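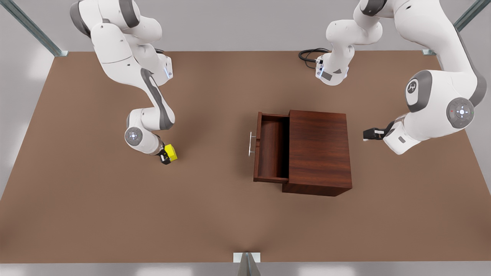 Sticking drawers on a small cabinet, seasonal, runners or case?

5 min read

zmengal
I have a small dark cabinet, solid wood, bought secondhand under the name Sesto. One of the drawers runs fine from March until the heating goes off, then binds for the whole summer. By October it is free again. The drawer is 200 mm wide across the front and 130 mm deep in the side. It runs on plain wood runners with no hardware. When it sticks, it sticks in the last third of travel, going in. Coming out is fine once it starts.

I have rubbed candle wax on the runners twice. Each time it helped for a week or two. I would like to fix it properly before next summer. Do I plane the drawer sides, or the runners, or leave both alone and refinish?

hchaudhry
Don't plane anything yet. Find out where it touches. Rub soft pencil along the top and bottom edges of both sides, and along the outside faces near the back. Run the drawer in and out ten times and look at where the graphite has smeared or gone shiny.

Binding in the last third on the way in usually means the case is narrower at the back than at the front. Measure the inside width of the opening at the front and again as far back as you can reach. Use two thin sticks held side by side and slide them apart until they touch both walls. Mark the overlap, then compare.

D_Jatoi
Disagree with the emphasis. If the thing is free in winter and tight in summer, the dimension that changes is the height of the drawer sides. Wood moves across the grain and hardly at all along it. The sides are 130 mm of cross-grain. The width of the drawer is set by the length of the front and back, which is along the grain and stays put. Case width is a red herring for a seasonal fault.

hchaudhry
Case width is not a red herring if the case is tapered to begin with and the clearance was close to nothing. The sides also get thicker in summer, by a small amount each. With no clearance a small amount is enough. I agree height is the more common cause. The pencil test separates the two, so she should do it first.

zmengal
Did the pencil test. It is nearly free at the moment so I had to press a little. Marks rubbed on the top edge of both sides, back half only. Nothing on the outside faces. Opening is the same width front and back as far as I can tell with the sticks.

D_Jatoi
Top edge, back half. That is height. Take a block plane or a sanding block with 120 grit and ease the top edges of the sides from the midpoint to the back. Stop when you can slide a playing card over the edge with the drawer closed most of the way. If you do this in the dry season leave more gap than looks right, say two cards.

njadoon
Before cutting: check the runners for wear. On old cabinets with wood runners the drawer wears a groove near the front of the runner. The front of the drawer then sits low and the back kicks up against the rail or kicker above it. That gives exactly the marks described. If you plane the tops, you have treated the symptom and the drawer will still tip.

Lay a steel rule on each runner, lengthwise. Light under the middle or front of the rule means wear.

D_Jatoi
Wear would bind all year.

njadoon
It would bind all year if the wear were severe. With moderate wear it binds only when the sides have also swelled. The two add together. I have repaired this on a Cludmont chest that two people before me had planed. By then the drawer sides were visibly short at the back and it still jammed in August.

zmengal
Checked with a rule. There is light under it on the left runner near the front. Right runner is flat or very close. The drawer does sit slightly down on the left when closed, which I had put down to the floor.

njadoon
Then fix the left runner first. If it is screwed or pinned, take it off, turn it over and refit it. If it is glued or housed, plane the worn part to a clean flat and glue in a strip of hard wood, then bring it level with the unworn section. Also look at the bottom edge of the drawer side on the left. It will have worn too.

atif_k
Slightly off to the side, but what finish is on the inside? Bare wood inside and a heavy finish outside takes up moisture from one side. A thin coat of shellac on the drawer sides, edges included, slows the swing. It will not stop it. Do not use oil in a drawer, it smells for years.

hchaudhry
Seconded on shellac. Wax over it on the running edges. Paste wax, or the hard stick that Resham sells, lasts longer than candle wax in my experience. Candle wax picks up dust.

D_Jatoi
I use candle wax on everything and reapply once a year — no complaints. But fine.

zmengal
Left runner turned out to be held with two screws under old glue. Came off clean. I flipped it and the drawer now sits level. Pencil marks at the back are much fainter but still there on the left. I have not planed anything. Plan is shellac, paste wax, and wait for summer.

D_Jatoi
If it binds again, take one pass off the back half and retest. One pass, with the drawer back in the case between each.

njadoon
Mark that runner on the underside so the next owner knows it has been flipped already.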